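서랍을 닫는 밤

새벽이 되면 Hunix 사무실에는 서버 팬 소리만 남는다. 나는 그 소리가 좋다. 모두 퇴근한 뒤에도 시뮬레이터는 돌아가고, 화면 속 로봇은 지치지도 않고 서랍 앞에 서 있다.

우리가 만드는 플래너의 이름은 Druser다. 누가 지었는지는 아무도 기억하지 못하지만 로그 첫 줄에 그 이름이 찍힐 때마다 나는 아직도 가슴이 뛴다. 입사하고 2년이 지났는데도 그렇다. 관절 각도 몇 개를 받아서 길을 만들고, 그 길을 따라 팔이 움직인다니! 어릴 때 상상하던 일을 월급까지 받으면서 하고 있는 것이다.

그날 밤의 문제는 손잡이였다. 열린 서랍을 밀어 닫는 과제에서 팔이 손잡이 바로 앞까지 잘 가 놓고는 멈췄다. 부딪힌 것도 아니고 시간이 다 된 것도 아니었다. 그냥 멈춰서, 꼭 할 말을 잊은 사람처럼 가만히 있었다. 낮에 300번을 돌렸고 그중 60번이 그렇게 끝났다. 나머지는 멀쩡했다. 차라리 전부 실패했으면 원인을 찾기가 쉬웠을 텐데.

옆자리 선배는 퇴근하면서 비용 함수를 보라고 했다. 팀장님은 충돌 여유 값을 의심했다. 나는 둘 다 볼 생각이었고, 편의점 삼각김밥 두 개와 커피를 책상에 올려놓은 뒤 실패한 에피소드를 처음부터 재생하기 시작했다. 한 스텝 넘기고 로그를 읽고, 또 한 스텝 넘기고 로그를 읽었다. 재미없는 일처럼 들리겠지만 나한테는 추리소설을 읽는 것과 비슷했다(범인이 대개 나라는 점만 빼면).

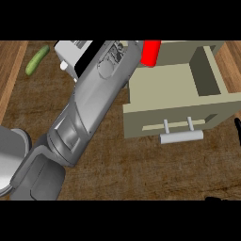

다섯 번째 에피소드를 넘기다가 손이 멈췄다. 목표 자세가 흔들리고 있었다. 눈으로는 절대 보이지 않을 만큼 작게, 그런데 매 스텝 빠짐없이. 인식 모듈이 손잡이 위치를 새로 추정할 때마다 값이 조금씩 달라졌고, Druser는 그때마다 성실하게 경로를 처음부터 다시 짰다. 새 경로의 첫 점은 언제나 지금 있는 자리였다. 첫 점을 밟기도 전에 또 새 경로가 왔다. 그러니 팔은 멈춘 것이 아니었다. 출발을 계속하고 있었다.

의자에서 벌떡 일어났다. 보여 줄 사람이 없어서 화분한테 말했다. "얘가 계속 출발을 하고 있어!"

필터를 넣는 건 금방이었다. 추정값이 기준보다 적게 움직이면 예전 목표를 그대로 쓰고, 크게 움직일 때만 다시 계획하게 했다. 기준값은 Liepiņa에서 찾았다. 우리가 회의실마다 붙인 이름 중 하나인데, 그 방 화이트보드에는 4월에 누군가 적어 놓은 센서 잡음 수치가 지워지지 않은 채 남아 있었다. 몇 주 동안 그 앞에서 도시락을 먹으면서도 한 번을 제대로 안 읽었다. 불을 켜고 숫자를 휴대폰에 옮겨 적는데 웃음이 났다.

자리로 돌아와 Wallberg에 작업을 올렸다. Wallberg는 우리 계산 서버고, 겨울이면 다들 그 앞에서 손을 녹인다. 대기열에는 내 작업 하나뿐이었다. 진행 막대가 느리게 차올랐다. 식은 커피를 마시고, 삼각김밥을 마저 먹고, 창밖으로 첫차가 지나가는 것을 보았다.

첫 번째 결과가 들어왔다. 성공. 나는 일부러 숫자보다 재생 화면을 먼저 열었다. 팔이 내려와서 손잡이 앞에 이르렀고, 늘 멈추던 그 자리에서 이번에는 멈추지 않았다. 서랍이 밀려 들어갔다. 별것 아닌 움직임이었다. 우리 집 부엌에서 나도 하루에 몇 번씩 하는 일이고, 할 때마다 아무 생각이 없다. 그런데 나는 그 짧은 영상을 연달아 돌려 보았다. 밀려 들어가는 순간이 올 때마다 발끝에 힘이 들어갔다.

결과가 다 나왔을 때는 창밖이 환했다. 멈춘 에피소드는 5개로 줄어 있었다. 0이 아니라는 게 오히려 반가웠다. 그 다섯은 또 무슨 사정이 있는 걸까? 당장 열어 보고 싶어서 마우스에 손을 올렸다가, 일단 변경 내용부터 정리하기로 했다. 커밋 메시지에는 이렇게 썼다. "목표 자세가 미세하게 흔들릴 때 재계획하지 않도록 수정. 2018년 5월 1일." 날짜는 원래 자동으로 남으니 쓸 필요가 없는데, 그날은 손으로 적고 싶었다.

복도에서 출입문 열리는 소리가 났다. 선배의 발소리였다. 나는 재생 화면을 맨 앞으로 돌려놓고 선배가 앉을 의자를 내 모니터 쪽으로 끌어당겼다.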